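Search this journal Enter keywords Go

3.2 Tableware and portion size

Portions were recorded in 38 households in Piltley and 46 in Jindcombe. Each household kept a meal diary for the month of November and weighed the main evening meal before serving. Plates were sorted by rim shape and color (Figure 4), following the Laaksonen scale.
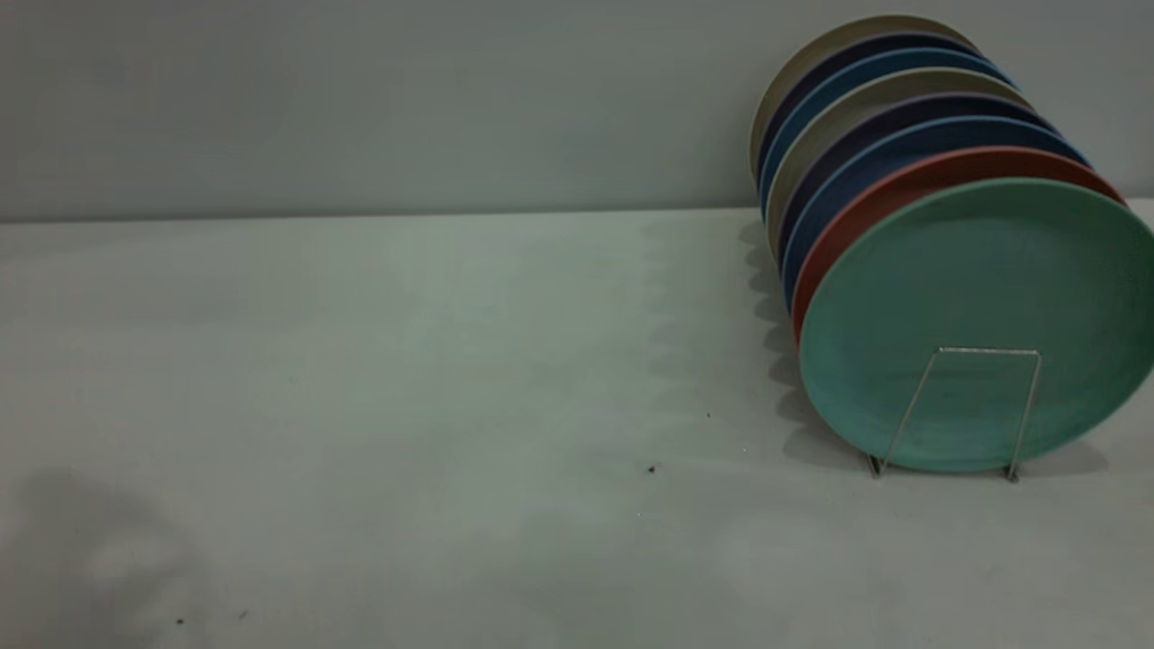
Figure 4. Round plates standing on edge, with a green plate at the front.

The mean weight of a served meal was 475 g. Households that used plates with a wide rim served less food than those that used flat plates, but the gap was small and did not hold for meals with soup or stew.
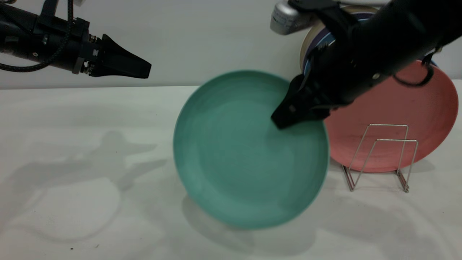

Color had a weaker effect than we expected. Diners in Jindcombe gave themselves slightly more rice when the plate was pale, as the earlier Dalero survey also found. In Piltley we saw no such pattern, and the two towns were therefore kept apart in the models that follow.
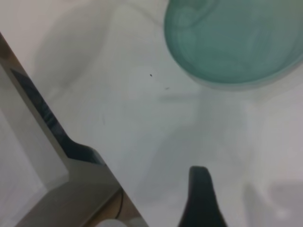

Second helpings were harder to track. Roughly 25 diaries left the column blank on at least one evening, and we treated those evenings as missing. Leaving them out did not change the direction of any result in Table 2. Meals eaten away from home were not weighed.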